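Plier sur le lit, ranger après : une heure de linge avec Babita Ahuja 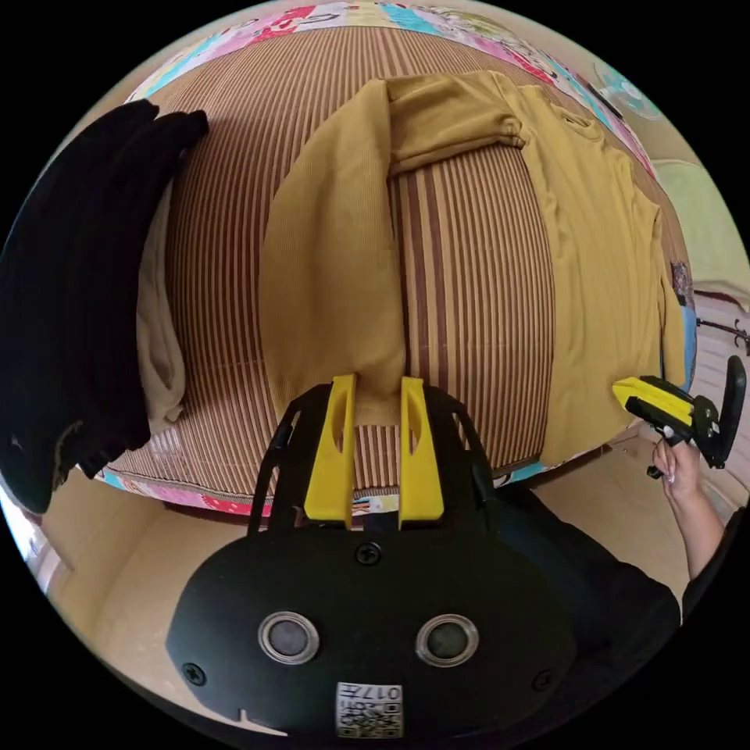
Un haut moutarde à manches longues, un pan déjà rabattu, sur le couvre-lit rayé.

Babita Ahuja commence par les hauts. Toujours. « Les pantalons, c'est pour la fin, quand on n'a plus de patience. » Elle parle vite, plie vite, et ne s'arrête pas quand on lui pose une question. On a donc pris des notes debout, entre la porte et l'armoire, en essayant de suivre.

Elle anime depuis février un petit atelier de pliage chez Skendar, l'association du quartier qui prête aussi des machines à coudre. Vingt inscrits au départ. Puis une liste d'attente. Puis un deuxième créneau le soir, pour ceux qui travaillent. Elle-même n'y croyait pas trop. « Je pensais qu'on viendrait pour le thé. Ils sont venus avec des sacs de linge. »

Premier sujet, le lit. Pas de table à repasser, pas de commode, pas de planche en carton comme on en voit dans les vidéos. « Une table c'est trop petit pour un adulte en taille L. La manche tombe, on la remonte, elle retombe. Sur le lit j'étale tout. » Et le dos alors ? Elle hausse les épaules. « Je m'agenouille. Ou je mets un coussin par terre. Ma mère faisait pareil, elle a quatre-vingt-un ans, elle se baisse mieux que moi. »

Le couvre-lit à rayures, brun, beige, avec son tour en patchwork rose, rouge et bleu, elle y tient. Elle s'en sert de règle. « Les rayures sont droites, moi non. Je pose le bord du vêtement le long d'une rayure et je vois tout de suite si je pars de travers. » C'est un truc qu'elle donne à tous les débutants : un tissu rayé dessous, n'importe lequel, même un torchon. Ceux qui ont une housse unie tracent une ligne avec un ruban.

On passe à la maille. Gros morceau. Les côtes fines, dit-elle, c'est traître, ça s'étire si on tire par les coins. Sa méthode tient en peu de gestes : le vêtement à plat, le col lissé avec la paume, un côté rabattu sur toute la longueur, la manche couchée dessus, puis l'autre côté, puis on remonte le bas. En trois, pas en deux. « En deux ça fait un pli au milieu du ventre. Vous avez remarqué les gens avec un pli au milieu du ventre ? Moi je ne vois plus que ça. »

Et si le col fronce ? « On le laisse, on fait d'abord le long, on revient après. Sinon on y passe la matinée. » Silence, trois secondes. Puis : « Le col, c'est l'orgueil. »

Question bête de notre part : pourquoi ne pas suspendre ? Réponse immédiate. La maille suspendue se déforme aux épaules, elle prend deux petites cornes, et bon courage pour les enlever. Elle suspend les chemises, les robes, une veste noire à laquelle il manque un bouton depuis l'hiver dernier. Le reste, à plat ou debout dans le tiroir. Debout elle préfère, on voit les couleurs. Mais pas trop serré. « Si je dois tirer pour en sortir un, tout le rang vient avec. »

Son voisin de palier, Trilok Bajpai, n'est pas d'accord et le fait savoir depuis le couloir. Lui roule. Tout. Les pulls, les draps, les serviettes. Il a été dix-neuf ans commercial pour Vatport, toujours dans une valise. « Un pull roulé ça prend la place d'une bouteille », lance-t-il. Babita lève les yeux au ciel. « Pour voyager, oui. Pour vivre, non. » Ils ont visiblement déja eu cette conversation.

Elle a quand même gardé une chose de lui, les affaires par personne et pas par type. Avant, une pile de hauts pour toute la maison, une pile de bas, et ensuite chacun cherchait. Maintenant une pile par tête, à emporter soi-même. Ce qui reste sur le lit à l'heure du coucher dort sur la chaise. « Mon fils a dormi à côté de sa chaise pleine pendant une semaine. Après, il a emporté sa pile. »

Sur les vêtements noirs, elle a une règle à part : jamais à côté de la laine claire, à cause des peluches. Elle les met de côté d'un geste, au bord du lit, et les reprend en dernier avec une brosse. Même chose pour les imprimés des enfants, petits, glissants, qui disparaissent sous les grandes pièces. « J'en retrouve toujours un quand j'ai fini. Toujours. Alors je secoue le couvre-lit avant de dire que j'ai fini. »

On demande combien de temps tout ça prend. Elle n'aime pas la question. Ça dépend du linge, ça dépend de la radio. Dans l'atelier, une participante, Bronisława Nowakowski, s'était mise à chronométrer et ça a gâché l'ambiance, tout le monde bâclait les manches. Le minuteur est resté dans un tiroir.

Des conseils pour ceux qui détestent ? Elle réflechit, pour une fois les mains immobiles. « Ne pas attendre que le panier déborde. Cinq pièces, on les fait sans s'en rendre compte. Trente, on s'assoit et on regarde le mur. » Et plier le vêtement qu'on aime en premier — le sien est jaune, forcément, elle dit que c'est la seule couleur qui la réveille en décembre.

Prochain atelier chez Skendar le 3 décembre 2024, en fin d'après-midi. Draps-housses au programme. Venir avec le sien, une place ou deux places, peu importe, et prévoir des chaussettes parce que les chaussures restent à l'entrée.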